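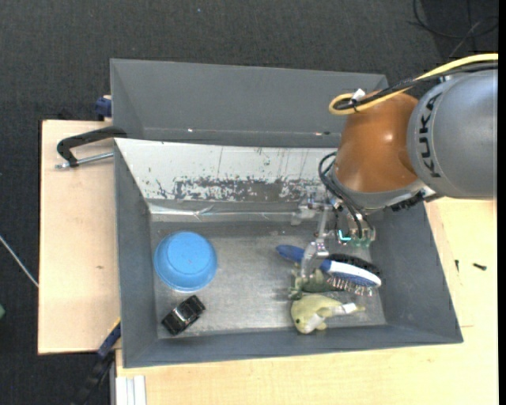 Labelling storage bins so that the labels stay on

Plastic storage bins are usually sold without any marking surface. Most are moulded from polypropylene or polyethylene, and both have low surface energy, so ordinary paper labels lift at the corners within weeks. The procedure below covers surface preparation, label choice, numbering and replacement. It applies to stacking bins, nesting bins and shelf trays in stores, workshops and schools.

What you need

Isopropyl alcohol, lint-free cloths, a steel rule, a soft pencil, a rubber roller or a hard felt squeegee, and labels with an adhesive rated for low surface energy plastics. The rating is normally given on the supplier's data sheet under "LSE" or "polyolefin". If the sheet mentions only glass, metal and painted surfaces, choose another label.

Identify the plastic

Look for the recycling mark on the base of the bin. PP or the number 5 is polypropylene. HDPE or the number 2 is high-density polyethylene. ABS and polystyrene are easier to stick to and will hold most general-purpose adhesives. If there is no mark, place a drop of water on a clean part of the wall. On polypropylene and polyethylene it stands up as a bead. Treat any unmarked bin as polypropylene.

Bins with a textured wall need a thicker adhesive layer. A thin film label bridges the high points of the texture and leaves air beneath. Run a thumbnail across the wall. If the texture can be felt clearly, use a high-tack label or a clip-on card holder.

Choose the position

Put the label on the short wall if the bins stand on shelves, and on the long wall if they travel on trolleys. Bins that do both need two labels with identical text. Keep the label clear of handles, ribs, drain holes and the moulded rim. For nesting bins, check how far one bin drops into the next. A label inside the nesting zone will be scraped off the first time the bins are put away empty.

Mark the top edge of the label with the pencil, measured down from the rim. We use 50 mm. Cut a card spacer to the same depth if there are many bins to do; it is quicker than the rule and the row comes out level.

Clean the surface

1. Wash the bin with warm water and a little washing-up liquid. Rinse and dry.
2. Wipe the label area with isopropyl alcohol on a fresh cloth, in one direction only.
3. Turn the cloth and wipe again.
4. Leave the surface until the alcohol has gone. Do not touch it.

New bins need the same treatment. Release agent from the mould is often still present and cannot be seen. Do not use methylated spirit with dye in it, furniture polish, or wipes that contain a conditioner.

Apply the label

Bins and labels should both be at room temperature. Bins brought in from a cold store should stand overnight. Peel back a short strip of the liner, set the top edge of the label to the pencil mark and press it down. Pull the rest of the liner away from behind with one hand while the other works the roller downwards. Finish by rolling each edge outwards from the centre.

Full bond strength takes a day or longer to develop, depending on the adhesive. Keep the bins out of the washer until the period on the data sheet has passed — this is the step most often skipped, and it accounts for most of the failures we see.

Numbering

Give each bin a number that belongs to the bin alone. Do not build the shelf position or the contents into it. Contents change, and a bin called SCREWS-M6 that holds cable ties is worse than a bin with no label. The link between bin, contents and location goes in the register, where it can be edited.

The register can be a spreadsheet with one row per bin. Suggested columns:

Bin number
Size code
Contents
Location
Date labelled
Label type
Remarks

Use leading zeros so that the list sorts properly. Leave out the letters I and O, which are read as 1 and 0. If a bin is scrapped, retire its number and note this under Remarks.

Print the number as large as the label allows, in a plain bold typeface, black on white or black on yellow. Barcodes go underneath, with clear space at each end of the code. Scan every printed label before sticking it down.

Removing old labels

Warm the label with a hairdryer on a medium setting and lift one corner with a plastic scraper. Pull slowly, keeping the label folded back close to the wall. Remaining adhesive comes off with citrus-based remover, which must then be washed away with detergent, followed by the alcohol wipe described above. Metal blades score the plastic, and the score lines later hold dirt and show through thin labels.

Common faults

Corners lifting: surface not fully cleaned, or label too close to a rib. Round the corners of the replacement to a small radius.

Bubbles in the middle: label laid down flat in one go. Start again with a new label.

Print rubbing off: direct thermal paper or unsuitable ribbon. Use a resin ribbon on polyester film.

Whole label sliding: adhesive softened by heat or by remover left on the wall. Clean and repeat.

Label intact but unreadable: usually the bin has been stored against a window. Move it, or change to a UV-stable film.

Text: Vendula Vlček. Checked by Ratree Yensuk. Last revised Thursday, April 28, 2022.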